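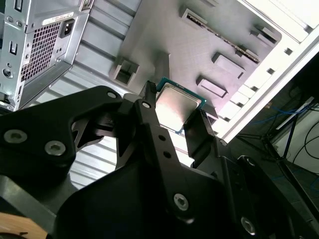
My sister thinks I have a problem, and the evidence is in my hall closet. There are seven desktop computers in there at the moment (it was nine in May, so I'd call that progress), and every one of them used to sit under a desk in an office I've never set foot in. I buy them used, I clean them up, I swap a part or two, and then I find them a home. I do not make money at this. I want to be very clear about that before my accountant reads this magazine.

It started with a spreadsheet. I do the books for a garden center, and the laptop I'd been using began taking so long to open the spring orders file that I could make toast in the meantime. I went out to price a new one, got as far as the parking lot with the number in my head, and drove to Doherty instead.

Doherty, if you don't live out this way, is the old mill town at the end of the county road, and it has a surplus warehouse called Lurkent. Lurkent takes whatever schools, clinics and insurance offices are clearing out. Filing cabinets, mostly. Swivel chairs by the herd. But along the back wall are the computers, stacked like firewood, each with a strip of masking tape and a price in marker. I paid $40 for my first one. It weighed as much as a Thanksgiving turkey and it came with somebody's cat sticker on the side, which I left on.

I loved that machine right away! It opened the spring orders file before I'd sat back in my chair. It had been built to do dull work all day long for years, and dull work was exactly what I had for it.

Then I did what everybody does, and wondered if it could be a bit faster.

If you've never opened an office desktop, you should know how much easier it is than you're picturing. Most of mine have a latch, or a couple of screws you can turn with your fingers, and the side just comes away. The first time, I stood there in my kitchen waiting to be scolded. Inside there was a great deal of dust and a lot of empty space. I'd expected something like a watch. It's closer to a sewing box, with everything in its own spot and room to get your hand in.

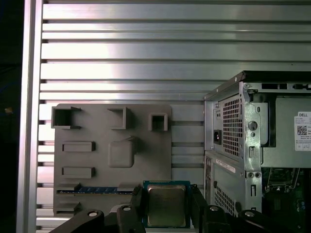 Memory was my gateway. You line up the notch, you push harder than feels polite, and it clicks. After that came a solid-state drive, and if you only ever do one thing to an old computer, please let it be that one. My neighbor had been ready to haul hers to the dump. One new drive and an afternoon of copying photographs, and she called to ask what I'd done to it, in the tone you'd use with someone who had rearranged your furniture while you slept.

The processor took me longer to work up to. I'd read all the warnings. The chip only goes in one way, the contacts are tiny, don't touch them, don't drop it, don't breathe (I may have added that last one). I watched the same tutorial so many evenings that I could have recited it at a wedding. When I finally did it, my hands smelled of rubbing alcohol for a day, I'd put on too much paste and wiped it off and put on too little, and when I pushed the power button I walked out of the room. I couldn't look. I heard the fan come up from the hallway and I yelled so loud the dog went under the bed.

So there's a thrill in it, is what I'm saying, and it's a cheap one. My most expensive mistake so far was a power supply from Reltus that had the wrong plug for the case I bought it for. That one's on me. Measure, look at the plug, look at it again. Those big office brands love a plug of their own.

People ask where they all go. The first few went to family, who didn't get a vote. Then the reading room in Doherty put up a card saying they'd take working desktops for kids who needed one for school, and that cleared my closet in a month. They've placed 200 of them now, from me and from a dozen other people with closets. I got to carry one up a porch's worth of steps and plug it in for a boy who wanted to know, immediately, whether it could play his game. (It could, with the settings turned way down. He seemed to feel this was acceptable.)

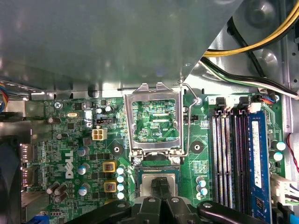 I don't want to oversell this. Some of them are just done. I've had boards that wouldn't wake up whatever I tried, and I've had one with a family of ladybugs in the fan, and there's a point where an old computer draws more power than it earns. Those I strip for parts, and the leftovers ride back to Lurkent, who ship 4,000 pounds of scrap at a time to a recycler. Also, security updates do run out. Before you buy, look up which operating systems your model can run. I skipped that step twice and ended up learning Linux, which I now like very much and will talk to you about at parties if you let me.

What would I tell you to get, if you wanted to try it? An ordinary mid-size office tower, the kind with a proper lid and a manual you can still find online. Skip the really tiny ones to begin with, they're fiddly. Ask to see it switched on. Bring a flashlight and look in the back vents, where you'll learn whether the last owner smoked. I keep a magnetic screwdriver, a paintbrush for dust and a muffin tin for the screws, and when I'm feeling fancy I use the wrist strap that came in a Zultora tool kit my brother-in-law got me for my birthday.

The garden center is still on that first $40 machine, by the way. I've been meaning to replace the fan, it's picked up a tick when it's cold out, and I've got two that might fit, one in the closet and one I'd have to take out of the computer I'm typing on.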